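4. Clearing tables with the Cluvo arm

The arm takes over the sorting of canteen crockery. It does not take over the canteen, whatever you heard in March.

4.1 Spread the cups and bowls out on the cloth. Nested cups count as one item to the arm, so separate them if you want them stacked your way.

4.2 Set the speed to 30. It will go to 70. Leave it at 30.

4.3 Press Start and stand back 2 paces. Resist the urge to help.
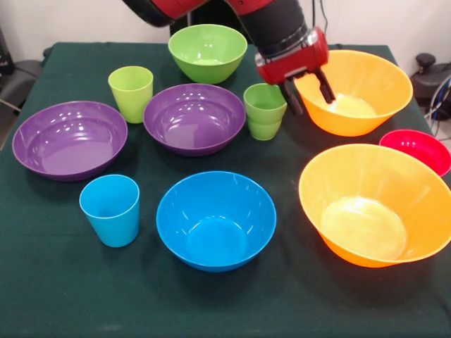 Fig. 3. Gripper fingers inside the rim of an orange bowl.

4.4 If the arm stops over a bowl, wait. It is thinking, or doing whatever it does that looks like thinking. Press Resume once. Pressing it repeatedly has the same effect as on a lift button.

Caution: Keep sleeves, lanyards and tea towels clear of the fingers.

Note for staff: Whoever used to sort now minds the arm and fills in the stoppage sheet. Hours and pay are unchanged; the sheet is new. Hand it to Anathi Sibiya at the end of the shift, including the blank ones.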